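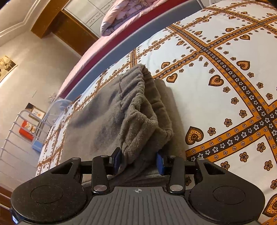 Washing and storing fleece

Fleece is knitted polyester with a brushed surface. It pills when the raised fibers rub against rougher fabric, and it flattens when exposed to heat. Most damage is done in the laundry.

Before washing
Close all zippers and turn the garment inside out. Keep fleece apart from towels, denim and anything with hook-and-loop tape. Towels shed lint that the brushed side holds through several washes.

Washing
Use cold water, the gentle cycle and a liquid detergent at half the usual dose. Powder may not dissolve fully in cold water and leaves a gray residue in the seams. Leave out fabric softener. It coats the fibers, and the garment then dries more slowly and feels greasy at the cuffs. Fill the drum to half at most.

Drying
Hang over a rack or a wide hanger, away from radiators. A spin at low speed removes most of the water, and a midweight jacket is usually dry by morning. If a dryer must be used, choose the no-heat setting. Do not iron. An iron on the wool setting will glaze the pile, and glazed pile cannot be brushed back.

Removing pills
Lay the garment flat on a firm surface and pull the fabric tight with one hand. Run a fabric shaver over it in small circles with light pressure. A disposable razor also works but will cut the knit at seams and pocket edges - go around those. Finish with a soft clothes brush, in one direction only.

Folding and storage
Fold the sleeves to the back, then fold in thirds from the hem. Fleece does not crease much, but a heavy stack will crush the pile at the folds, so put it on top. Vacuum bags are fine for a few weeks of travel. For a whole summer use a cotton bag or an open shelf. Mothballs are not needed for pure polyester. Check the label first, as some blends contain wool.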